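Second Winter for Grusinik

The first thing Grusinik did after their tour ended was sell the van. It had 2459 miles left on a borrowed tyre warranty, a heater stuck on full and a smell of wet amplifier covers, and the buyer took it away before breakfast. The four of them then went home and did not play together until December.

What came out of that gap is Granine, their second album. It is a slower record than the first and a better one. The opening song, "Dutmont", starts with a single accordion note held for so long that I checked whether the player had frozen. Then the drums come in, very quiet, played with the hands, and the song walks off at its own pace.

The band recorded it in a former seed merchant's shop with thick walls and a bad roof. When it rained they stopped and made tea. On the fourth track you can hear a gutter filling up behind the second verse. They tried a cleaner take the next morning and went back to the one with the gutter.

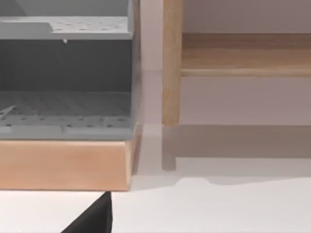 Ewurabena Quartey

Most of the singing is done by the bass player, who is known on stage only as Wang and who used to stand at the back. On the first album she had one verse. Now she has seven songs out of nine. Her voice is low and a little dry, and she does not decorate a tune much. She puts the words down one after another and leaves gaps where another singer would fill in.

"I wrote them in my own key, so I had to sing them," she told me. "The others were very nice about it. I think they were tired."

We met at 14 minutes past ten in the morning, which she apologised for, as she had said ten. She ordered toast and talked mainly about her grandfather's dance band, which played weddings and harvest suppers and kept a list of 80 tunes in a school exercise book. She has the book now. Two of the tunes are on Granine, both changed a good deal. One was a fast polka and is now a lullaby.

I saw them play the album through to nearly 70 people in a church hall with the chairs still out from a whist drive. The sound was muddy for the first two songs and the accordion strap broke during the third. Wang filled the time by singing the old polka at its proper speed, unaccompanied, tapping the beat on the microphone stand. A couple near the radiator got up and danced to it.

Not everything works. "Long Field" goes on for two verses more than it needs, and the brass on the closing track sounds as if it belongs to another band. I have still played the record most days since it arrived, usually while cooking, and usually starting from side two.

Grusinik go out again in the spring. They are looking for a van.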